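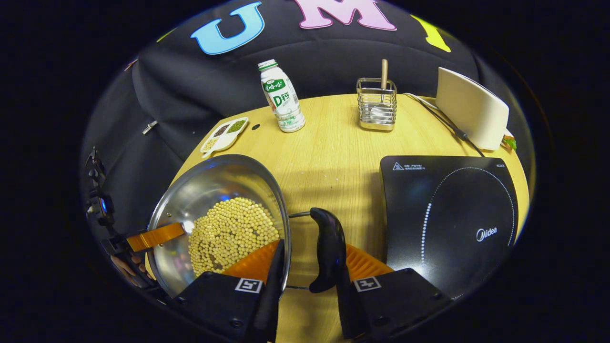

A two-finger gripper holds a frying pan of soybeans next to an induction cooktop.

Bernholm Publishes First Musar Results on Household and Shop-Floor Chores

Machines finished 52 percent of attempts without help; pan and cooktop work remains among the hardest

RELLVILLE, January. Bernholm today released the first results from Musar, its program for testing whether machines can do ordinary chores in kitchens, laundry rooms, stockrooms and small workshops. The short answer in the report is that they can do a few of them, under supervision, at a pace most people would find slow.

Musar covers 16 chores. Each was attempted repeatedly by two-finger grippers working on standard household and trade items, with no changes made to the items themselves. Across all chores, 52 percent of attempts were finished without a person stepping in.

The report sorts the chores into three groups. Two were rated ready, meaning they can be left to a machine for a full shift or an afternoon. Seven were rated ready with a person nearby. The rest were rated not ready.

"People ask us if a robot can make dinner," said Faustino Cervantes, who leads the Musar program at Bernholm. "I would like to give them a yes or a no. What we have is a list. It can move a full bin from one shelf to another all day. It can carry a pan if the pan isn't too full. It can't season anything."

What was rated ready

The two chores rated ready are moving closed bins between shelves and sorting clean, dry flatware into a divided drawer. Both involve rigid objects of known size, and in both a dropped item can be picked up again with no harm done.

Moving bins was tested in the stockroom of Magalhães, a housewares wholesaler in Rellville that took part as the shop-floor partner. The bins were the ones the company already used. Staff kept working in the same aisles during the tests, and the machine stopped whenever someone came within reach. Those stops were not scored as failures, although they did add to the time taken.

Flatware sorting was slower than the same job done by hand in every session. Bernholm kept the ready rating because the chore was finished reliably and needed no one in the room.

What needs a person nearby

The seven chores in the middle group are loading a dishwasher's lower rack, wiping a flat counter, folding hand towels, emptying a small wastebasket, scanning and shelving boxed goods, refilling a parts tray, and carrying a pan from a counter to a cooktop.

Results in this group were uneven. Towels were folded well when they came out of the dryer separately and poorly when they came out in a knot. Counter wiping went well until something was left on the counter. Boxed goods with glossy labels were harder to scan than boxes with matte ones, and the grippers sometimes squeezed thin cartons out of shape.

Carrying a pan is the chore on which the Musar team spent the most time. A frying pan is heavy at one end, its weight changes with what is in it, and the contents move. Round, dry foods such as soybeans are a demanding load because they roll toward whichever side is lower. A grip that is firm enough to lift an empty pan may let it tip once it is loaded.

The report compares gripping a pan at the rim with gripping it at the handle. Rim grips gave better control over tilt but put the fingers close to the food and to the heat. Handle grips kept the fingers clear but allowed the pan to rotate. Combining the two gave the best results, and also took the longest to set up. Bernholm does not recommend any of the three for use over a hot cooktop without a person within reach of the controls.

"You can teach the motion," Cervantes said. "Pick up, move over, put down. The part we are still working on is what to do when the beans slide. A person fixes that with the wrist and keeps talking. The machine has to notice it first."

What is not ready

The chores rated not ready are stirring food during cooking, making a bed, cleaning a shower, hanging shirts, opening mixed packaging, coiling and storing extension cords, and sweeping up under a workbench.

Soft materials account for several of the failures. Bed sheets and shirts changed shape every time they were touched, and the software often lost track of which edge it was holding. Cords were a problem both as a chore and as an obstacle in other chores.

Opening packages had the lowest completion rate of any chore in the program. Pull tabs were missed, bags tore along the wrong side, and screw caps were often gripped too tightly to turn. The report notes that people also struggle with some of these packages, but they generally get them open.

Stirring was stopped early in several sessions. The grippers could hold a spatula and move it, but they did not judge well when food had begun to stick. The team plans to return to this chore after it has more results on holding and steadying pans.

How the tests were run

Every chore was described in one written paragraph before testing began, and the wording was not changed afterward. An attempt counted as finished if the result matched the paragraph and no one had touched the machine or the items. Spills, breakage and requests for help all counted against the attempt. Time was recorded but did not affect the rating.

Household items were bought new or brought in from staff kitchens. Work areas were left in everyday condition, with other objects on the table or counter. Cervantes said early bench work had been done on cleared surfaces and that the numbers from that stage were much higher. They are not included in the report.

"We took those out," he said. "A kitchen where there's one thing on the counter isn't a kitchen anyone cooks in."

Guidance for buyers

The report includes a short section for households and small businesses considering a chore machine. Bernholm advises buyers to:

Ask which chores the machine has been tested on, and whether the test used items like their own.

Ask what the machine does when it drops something.

Treat any cooking task as supervised.

Check how long the chore takes from start to finish, including setup.

For shop floors, Bernholm suggests starting with closed containers and fixed shelf positions. Magalhães has kept the bin-moving setup in its stockroom and plans to try boxed goods again after relabeling part of its inventory.

For homes, the company does not expect to offer a general chore machine in the near term. It is preparing a flatware and dish-handling unit for trial use in a few commercial kitchens, where the dishes are uniform and staff are present during working hours. Pricing has not been set.

Next round

A second round of Musar will keep the same 16 chores and the same written descriptions so that results can be compared. Pan handling will be split into separate tests for dry foods, liquids and empty pans. The bed-making test will use a fitted sheet as well as a flat one, at the request of several people who read the draft.

Bernholm will present the results at an open session at its Rellville workshop on Wednesday at 2 p.m. Visitors may bring a household item for the machine to try picking up. Glassware and knives will not be accepted.

About Bernholm

Bernholm develops handling equipment for kitchens, stockrooms and light assembly. The company is based in Rellville and runs the Musar chore-testing program from its workshop there.

Copies of the Musar report, including the written chore descriptions and the full table of attempts, are available on request from the Bernholm press office. Interviews with Faustino Cervantes can be arranged through the same office.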